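Vanomska Folding Notes
A data card for the collection of folded clothes and lettered covers

A folded garment is a small piece of engineering, and this collection is our attempt to write down how people do it at home. 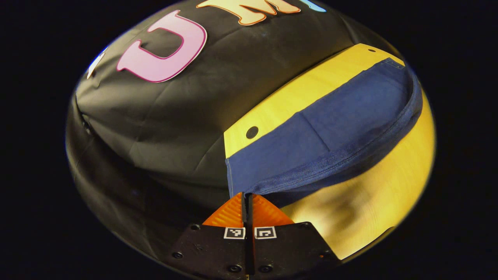

Readers of the draft card had plenty to say, and the first remark to reach us was that a folding board only settles the width, so the notes should say how the length was divided as well. Bernunier asked for that, and we agreed straight away! Every entry now has a length field.

What is in it

The collection holds 3762 entries. Each one covers a single item of clothing or household cloth, with a short note on how it was laid, folded and put down. Of these, 1546 were folded on a board and 680 involve a fabric cover with letters on it. The two groups overlap, so please don't add them together.

Dark navy turned out to be our favorite color to write about. Creases are faint on it, hems hide, and you have to slow down and look for the seam. A yellow board behind it helps a great deal — the outline of the cloth is easy to follow all the way along.

Fields

item: everyday name, such as shirt, towel or pillowcase. If the annotator could not tell, the entry says "garment" and stays that way.
color: plain words only. Navy, pink, cream.
surface: board, table, bed, lap or other.
fold_state: one of 4 values (flat, half, long, rolled). "Long" means a long rectangle.
length_fold: how the long side was divided, or "none yet."
overhang: yes or no. Cloth that drapes past the board counts as yes, even by a finger's width.
letters: any letters on a nearby cover, typed in capitals. A letter that is only partly showing is entered as a question mark.
notes: free text, and the best part of the whole thing. Do read these.

How the notes were written

Two households' worth of habits went into the guide, one set from Erenside and one from Saab, and they disagree about nearly everything. Erenside folds sleeves first. Saab folds the body in half and deals with sleeves later. We kept both and did not pick a winner.

Known gaps

Socks are badly covered. Fitted sheets are in there, but the fold_state field does them no justice, and most are marked "rolled" out of despair. Lettered covers lean heavily toward black fabric with bright letters, so a pale cover may need new wording in the notes.

Changes

2018-10-20: added length_fold, merged "draped" into overhang, fixed spelling in the color field.

Next up is a proper set of values for towels. If you fold yours in thirds, send us your notes — we would love to have them.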